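Why I would not knock the kitchen through

24 August 2023

Every house for sale in our part of Drurnham seems to have lost a wall. The kitchen and the back room have become one long space with a sofa at one end and a hob at the other, and the agent's details call it the heart of the home. I think most of these walls should have stayed where they were.

We bought our house with the wall still in it. In May we asked three builders to price its removal, and the quotes were so far apart that I wondered whether they had looked at the same house. The cheapest left out the engineer's calculations, the new floor and the moving of a radiator. The dearest came from Zillwood, and it was the only one that listed everything, down to 84 hours of labour and the plastering of a ceiling I had assumed would be left alone. I trusted it most, and it was the one that put me off.

The steel is the part people talk about, and it is a fairly small share of the bill. The money goes on what comes after. Two floors at different heights have to be made level. The old kitchen units no longer suit the room, so they go too. Sockets move, lights move, and the door you used to shut at night needs a fire-rated replacement somewhere else, or at least a talk with building control. 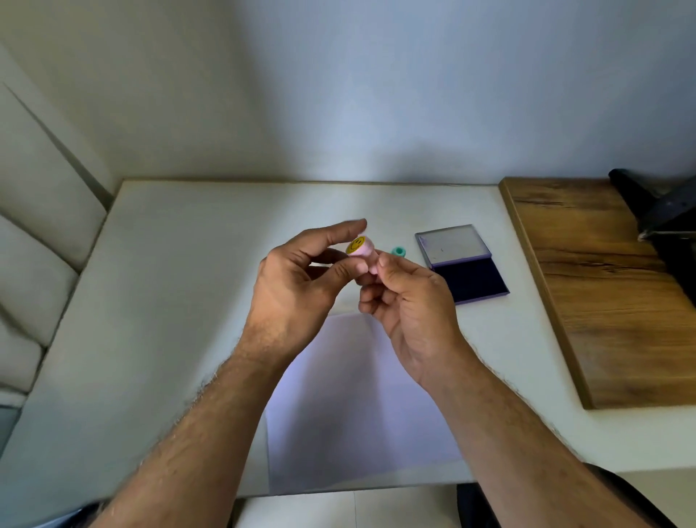 Does an open kitchen add more to the price of a house than it costs to build? Sometimes it does, but in a street where every house has one already, buyers treat it as normal and will not pay much extra for it.

I accept that some kitchens are too small to work in. Ours is narrow, and two people cannot pass when the oven is open. But there are cheaper answers than taking out a wall. We changed a hinged door for a sliding one, took out a run of deep units on one side and fitted shallow shelves in their place. The shelves are from the Omano range and cost just over 400 pounds with the brackets. The job took a weekend and made very little dust.

There is also the matter of noise and smell, which the brochures leave out. A dishwasher is not loud until you are trying to hear the television beside it. Frying onions is pleasant for an hour and less so the next morning, when it has got into the cushions. An extractor strong enough to deal with this has to be vented outside, and the Van Hecke model we were quoted for needed a duct of its own through the back wall. It was also noisy enough that I would have left it off.

Then there is heating. A small kitchen warms up from the cooking alone, and you can close the door on the rest. A room 24 feet long has to be heated all at once, even if one person is sitting in the corner of it with a cup of tea.

My neighbours knocked theirs through and like it. They have young children and want to keep an eye on them while they cook – a fair reason, and a better one than resale value. Even so, they have since asked a joiner about glazed doors to divide the room again. I would have kept the wall and put an opening in it. Twenty years from now I expect people will be paying to have these walls put back.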